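# The Drawings on the Stairs

Brigitta Kuster started drawing on envelopes when she ran out of paper one January and the shop in Botwood was closed for stocktaking. She was supposed to be finishing a commission for a dental office. The envelopes were from her late aunt's desk, most of them addressed and never mailed, and she drew on the backs with a ballpoint pen.

There are now 499 of them. They hang in the stairwell of the old Stergiou building, a former glove warehouse, in a piece called *Return Address*. You start at the street door and climb four flights, and the envelopes go up with you on thin wire lines, back side out. To see who a letter was meant for you have to lean over the railing and look at it from the landing above.

"People ask if I opened them," Kuster says. "I opened 2. Then I stopped."

The drawings are small and quick. A man carries a door across a field. A dog waits outside a bank. In one run of 21 envelopes, hung on the third flight, a woman tries to get a piano into a rowboat, and in the last of them she is sitting in the boat alone, playing a few keys she has pulled off. Kuster says the run came from a story her aunt told at Christmas, with a different ending every year.

She trained as a printmaker and spent nine years at Vellero, a poster shop, where she cut stencils and mixed ink. Roswitha Lanz ran the press next to hers and remembers her as fast and not very tidy. "She'd draw on the waste sheets," Lanz says. "I kept a stack. I wish I'd kept more."

The stairwell was Smaranda Neagu's idea. Neagu programs the building for Sernon, the small arts group that took over the lease, and she had been offered the main hall for the show but turned it down. The hall seats 700 and has a good floor. She thought the envelopes would look like mail somebody had dropped in there.

Hanging them took most of a month. 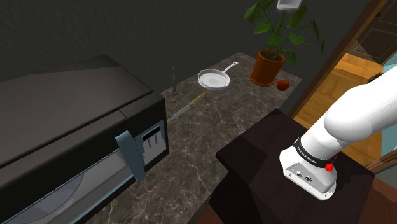
The order gave them the most trouble. Kuster wanted the envelopes hung by postmark, until she remembered that they had no postmarks. She tried sorting by the handwriting, which gets larger and shakier over the years, and found that the drawings made a kind of sense that way. The piano ended up between two electric bills. Neagu moved one envelope on the second landing because the sun was hitting it, and Kuster moved it back.

Fabian Aebischer, who paints in a studio on the top floor, walks through the piece every morning with his bicycle on his shoulder. He has knocked down one line so far. His favorite is the dog outside the bank — he has asked to buy it, and she has said no.

She isn't selling any of them. After the show closes they go back in the desk, which is in her hallway with the drawers out, and she will start on the postcards.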